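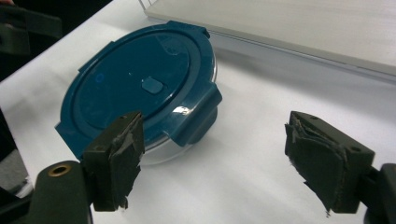
Most gripper reviews are written too early. A new set of fingers comes out of the bag, picks up a foam block and a soda can, and gets a good score. I would wait until the pads look bad. Tape on both fingers should be torn and hanging in strips before anyone writes down which design is better, and the test object should be something awkward, like a glass container with a locking plastic lid. A lid like that is wide and smooth, and its tabs stick out past the glass where a finger can catch them.

At Brevavis we compared 2 hand-held grippers, the Kalevine and the Ekamo, over 1000 grasps each. For the first day the Kalevine looked better. By July its pads were slipping on glass and the Ekamo's were not. My colleague Amanuel Alemayehu wanted to replace the tape and start over. I disagreed, and still do. Buyers will run these things worn, so worn is how they should be scored.

Vendors should publish a late number next to the early one. If they won't, labs can do it themselves with a roll of tape and a kitchen container.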